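La compote d'octobre

Chaque année, vers le mois d'octobre, je me remets à faire de la compote, et chaque année je me demande pourquoi j'ai attendu si longtemps. Ma grand-mère la préparait dans une cocotte en fonte qui pesait un âne mort, avec un fond d'eau et un bout de vanille qu'elle rinçait ensuite pour le resservir (elle ne jetait rien, vraiment rien, pas même la ficelle du rôti). J'ai hérité de la cocotte, mais pas de sa patience !

À Brilport, on trouve encore des pommes un peu biscornues chez les petits producteurs, et ce sont mes préférées. J'en prends toujours trop. Pour un grand bocal, il me faut 600 grammes de fruits épluchés, une cuillerée de miel, le jus d'un demi-citron, et puis c'est tout. Vingt minutes à feu doux, couvercle posé de travers, et la cuisine sent bon jusqu'au soir.

C'est Mahtab Ghorbani, ma voisine du dessus, qui m'a convertie à la cardamome. J'étais méfiante, je l'avoue - chez nous, la compote, c'était vanille ou rien. Elle m'en a descendu un bol encore tiède un soir de pluie, nous l'avons mangé debout dans l'entrée en parlant de nos mères, et depuis j'en mets deux gousses écrasées dans chaque fournée. Mon mari prétend qu'il ne sent pas la différence, mais il racle la casserole.

Pour les variétés, je mélange volontiers. Une pomme acide qui s'effondre à la cuisson, une autre plus ferme qui garde des morceaux, et de temps en temps une rouge très foncée, surtout pour le plaisir de la voir sur la table. Je laisse parfois la peau de celles-là, ça donne un joli rose si on passe ensuite le tout au moulin.

Je n'ai toujours pas essayé avec des coings. Si vous avez une recette, je suis preneuse !

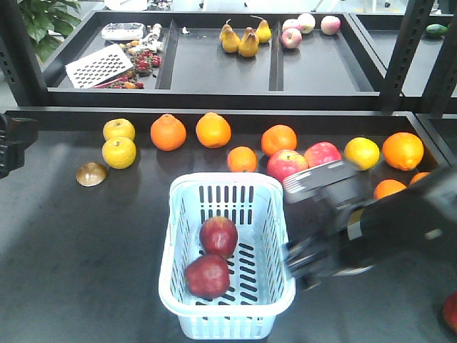
Club des Confitures et Conserves de Brilport - le blog des membres

Deux pommes rouge sombre dans un panier bleu clair, et me voilà qui repense à la cocotte. Bonne cuisine à tous, et à bientôt pour les poires.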